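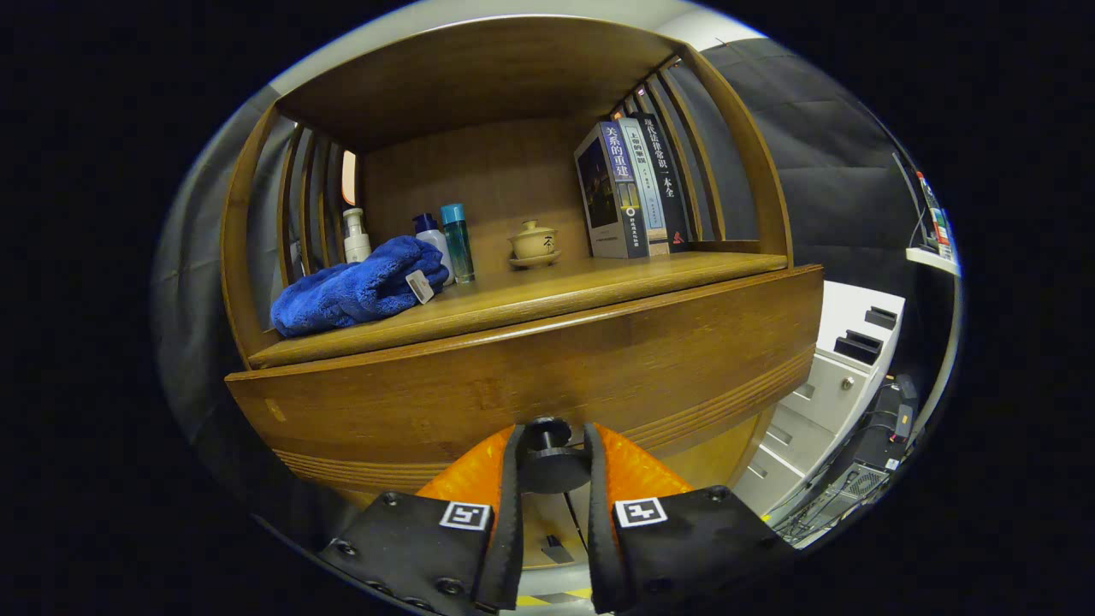
Fulska: Teaching a Gripper to Tidy a Shelf
Student project report, Mirkville Technical College, Robotics Workshop

1. Task

Our team took the shelf task from the list of open projects. The goal was to record people tidying a cabinet shelf with a hand-held gripper, and then use the recordings to train a controller for the arm in the Ekinci Lab. We called the project Fulska. The report covers the recording setup, the objects, the data we kept, and the first tests on the arm.

The cabinet has rounded ends made of vertical slats and an open shelf with a thick rail along the front. We picked it over the plain bookcase we started with in September. On the bookcase every reach was straight in, and the recordings all looked alike. With the curved cabinet the person holding the gripper has to think about the angle before going in, especially near the ends.

2. Equipment

The gripper is a parallel type with two black fingers, held in the hand. Each side carries a square black-and-white marker on a flat plate. The software finds the markers in the video and works out how far open the fingers are from the distance between them. If one marker is blocked, the opening is filled in from the frames before and after. This works for short gaps. For long gaps it doesn't, and those recordings had to go.

The plates are held on with screws. In October one plate worked loose over an afternoon and the opening values drifted. After that we checked the screws at the start of each session and wrote it in the log.

Training was done with Indon, the package the lab already uses. We didn't change the network. We changed the input size and the length of the action chunk, and left the rest at the defaults.

3. Objects

We wanted things that behave differently when touched. The set we ended up with:

Towel. A blue microfiber towel, crumpled at the start of each recording. It has no fixed shape, so there is no single correct place to take hold of it. It can also hang over the front rail, and then it hides whatever is behind it.

Bottles. One is a pump bottle and another is slim and see-through. The see-through one was the hardest to locate.

Tea bowl. Cream-colored, with a lid and a saucer. The lid is not fixed, so the bowl can't be tipped. Lid, bowl and saucer were treated as one object unless they came apart.

Books. They stand upright at the right end and tend to lean. The titles are in Chinese, which made no difference to the controller, but it did help us when labeling. We could say which book was which from the characters on the cover and spines.

4. Procedure

One person held the gripper and one person reset the shelf. Each recording followed the same steps:

Set out the objects from the layout card.
Start the recording with the gripper held low in front of the cabinet.
Pick up the towel and move it to the left end.
Move any bottle that is out of line.
Straighten the books if they lean.
Pull the gripper back to the starting height and stop.

The bowl was only moved on cards that called for it. Several early recordings had no clear stop - the person just lowered the gripper and walked off - and the end had to be trimmed by hand. Adding the pull-back step fixed that.

We switched roles often. The gripper isn't heavy, but holding it out at shelf height gets tiring, and the movements become short and jerky.

5. Data

We kept 997 recordings. Another 17 were thrown out, mostly because a marker was out of view for too long. A few were thrown out because a hand came into the picture during the reset.

The background was left as it was. The filing cabinet, the computer tower and the curtains were in view in many of the recordings. We talked about hanging a plain sheet behind the cabinet and decided against it, as the arm would have to work in a normal room anyway.

6. Tests on the arm

The first controller reached for the towel correctly but closed too early, in front of the rail. We traced this to a timing offset between the video and the opening values. With the offset corrected, it took hold of the towel in most runs.

Bottles went less well. The arm could move the white ones. With the see-through bottle it often stopped short or knocked against it. Our best guess is that there were too few recordings with that bottle alone, but we did not have time to test this.

Straightening the books failed in all 3 layouts we tried. The arm pushed at the cover of the nearest book, which made the lean worse. In our recordings people pushed from a few different heights, and the controller seemed to settle on a point in between that was no good for any of them.

The bowl was tried in 2 runs only. The lid stayed on both times. We stopped there so as not to break it.

7. Problems and changes

The layout cards should have been made before recording began. We drew them up partway through, so the early recordings are less varied, and the towel starts on the left in nearly all of them.

The log was kept on paper for too long. Typing it up took most of a week in December, and some notes could not be matched to a file.

For the next team: record more book handling, and agree on one height to push from. Keep the see-through bottle in the set. The trimmed recordings, layout cards and typed log are on the lab drive in the Fulska folder, and the Indon settings file is in there too.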